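4 Setting up and finishing the top

Your Otitmont table is supplied with a bare timber top. Fit the legs and rails (section 3) before you apply any finish. The top needs to be level and fully supported while the oil cures.

What you will need

Tirnemgate hardwax oil, clear satin
Abrasive discs or sheets, 240 and 320 grit
Two lint-free cloths
A white non-abrasive pad
A metal bucket with a lid, half filled with water

CAUTION: Cloths soaked in oil can heat up and catch fire without a flame. Put used cloths straight into the bucket of water. Do not leave them bunched on the bench or in a rubbish bin.

4.1 Check the level

1. Stand the table where it will be used and lay a spirit level along the centre of the top.
2. Turn each adjustable foot until the bubble is centred, then repeat across the width.
3. Tighten the lock nuts with the 13 mm spanner.

Note: The feet have 29 mm of travel. If your floor needs more than this, order the long foot kit from Colside.

4.2 Sand the top

1. Sand with 240 grit, following the grain. Keep the sander flat at the ends — tipping it will round the edge.
2. Vacuum the surface.
3. Sand lightly by hand with 320 grit and vacuum again.

4.3 Apply the oil

1. Stir the tin well. Do not shake it.
2. Pour a small amount onto the top and spread it thinly with the white pad. One coat on the Maeng 2000 top takes 100 mL.
3. Wait ten minutes, then wipe off everything that has not soaked in.
4. Leave overnight and apply a second coat the same way.

The grain remains visible under a satin finish, and the colour of a pale top changes very little.

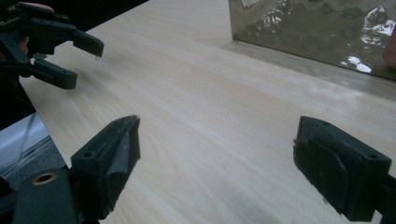 4.4 Care after finishing

1. Keep the top dry for the first week. Do not cover it with plastic or a tablecloth.
2. Wipe up spills promptly with a damp cloth, then dry the area.
3. Re-oil once a year, or sooner if water no longer beads on the surface.

CAUTION: Do not use bleach, ammonia or cream cleanser on the top.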